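From the Kotthorpe bench

Quick one this month - the two-arm cell is up and we're gathering examples for Torkano, the learning side of Horeo. Teleoperated, both arms at once, 14 tasks on the list so far. Bags first. Thin plastic is a pain, never folds the same way twice, so we want lots of it.

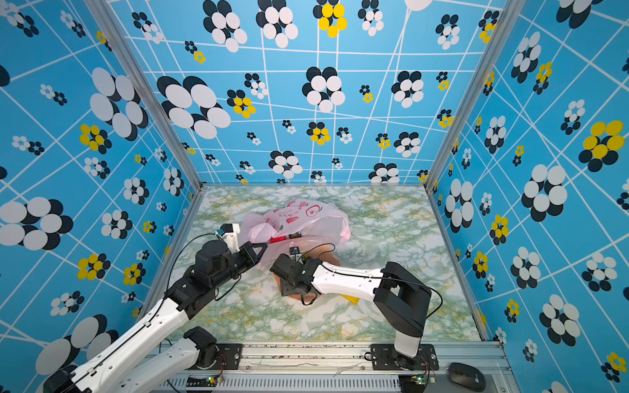 Left gripper on the pink bag, blue flowered walls all round.

Fruit and plate tasks next. Total stands at 1,190 episodes, almost all usable. Bad grasps stay in but get taged. Laing has the 2 older sets if you need somthing to compare with - ask before copying, they're big. 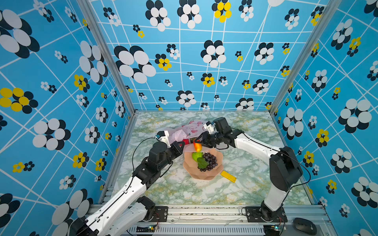
How long is one episode?
Depends on the task, but we stop at 3 minutes and start over.

Next upload in September.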